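Startseite › Wohnen › Möbel & Pflege › Holztische

Runder Holztisch in der Leseecke: Was tun gegen Ränder?

Tilleck
Wir haben im Laden eine Leseecke mit Sesseln und einem runden Tisch aus hellem Holz, Durchmesser 60 cm. Seit November sammelt die Platte Wasserränder, obwohl ein Untersetzer bereitliegt. Der wird offenbar als Kunst betrachtet. Glasplatte drauf? Ölen? Oder weniger Deko, damit man die Tasse überhaupt abstellen kann?

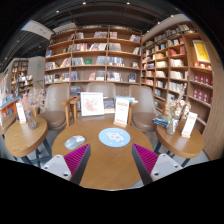

Plastisum
Zuerst zum Holz
Geölt oder lackiert? Tropfen Wasser drauf, 3 Minuten warten. Zieht er ein, dann mit 300er Papier in Faserrichtung leicht anschleifen, Öl dünn auftragen, Überschuss abnehmen, über Nacht stehen lassen. Perlt er ab, ist es wohl Lack, dann Finger weg vom Schleifpapier. Glas würde ich lassen, darunter sammeln sich Krümel, und man sieht jeden einzelnen.

Okeke
einfach mehr untersetzer hinlegen?? bei uns hat mayonnaise geholfen, roch aber zwei tage nach imbiss

Eveck
Der Aufsteller und das gerahmte Blütenbild können auf die Beistelltische, die Trockenblumen dort beißen nicht. Das Buch kann zu den anderen auf den Stapel. Und die Computermaus liest vermutlich auch nicht mit. Dann bleibt Platz für einen zweiten Untersetzer, am besten einen hässlichen, den benutzen die Leute nämlich.

Kategorie: Holz & Oberflächen | Flecken, Ölen, Leseecke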